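Kamata tremolo

The Kamata tremolo is a spring-loaded vibrato bridge for electric guitars, designed by the repairer Kazuhiro Iwasaki and sold through the Stalside workshop in Vurnov. It pivots on two posts and is held in balance by three springs in a cavity behind the body. Its makers claim that it returns to pitch after heavy use of the arm. Independent support for that claim is thin.

Origin

Iwasaki is usually credited with the whole design, though the only source for this is the workshop's own catalog. The catalog says he worked through 18 prototypes before settling on the present shape. No drawings of the earlier versions have been published, and two of the parts said to be new, the offset knife edge and the locking saddle, closely resemble parts long in use elsewhere. Stalside gives the number of units made as 1453. It does not say whether this includes replacements sent out under warranty.

Tuning stability

The best-known test was held at the Weltivbridge guitar show in August, when a single guitar was played, checked against a tuner and found to be in tune. The strings were new, the nut had been cut by Stalside, and no other bridge was tried on the same instrument. Repairers have pointed out that a badly cut nut causes many of the faults blamed on bridges, so a guitar with a good nut may hold its pitch with almost any hardware. The workshop has not answered this point.

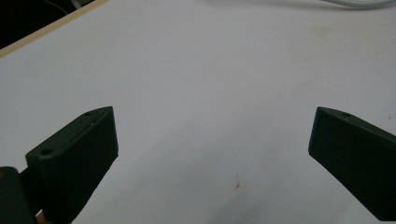
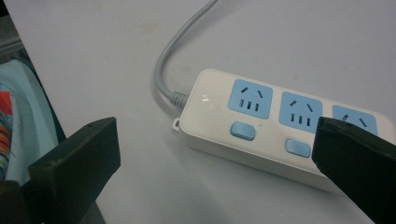

Later versions add a small preamp under the bridge plate, which Stalside says makes up for treble lost through the springs. How springs would remove treble is not explained. The preamp runs from an outside supply, so the player needs a free wall socket or a place on a power strip, such as the white one with light-blue socket panels in the second picture, next to whatever the amplifier and pedals already take up. Several owners have disconnected it and report no change in tone. As of September 2025 the version without the preamp was still listed, at a lower price.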